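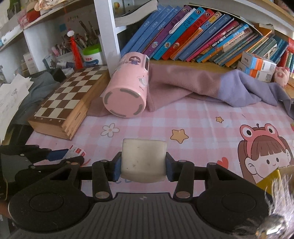 Javura sells listings in a local business directory for 616 dollars a year. Grovholm, the older rival, charges less and promises less. I asked the owner of a Javura listing what the money had bought.

"A logo and a link," he said. "They talked about 2000 views. Views by whom? I got 9 calls, and six were people selling me other ads."

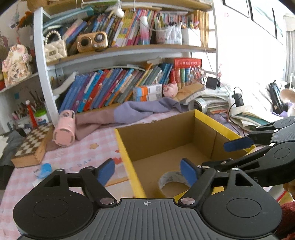

Niilo Pitkänen
Small business columnist

He asked Javura for a breakdown in November and got a colour chart with no labels. "Lovely chart," he said. "I still can't tell you what a view is."

Would he renew? He laughed at that – then said he might take the free line listing, name and phone number only. "My neighbour has that one. Same calls as me."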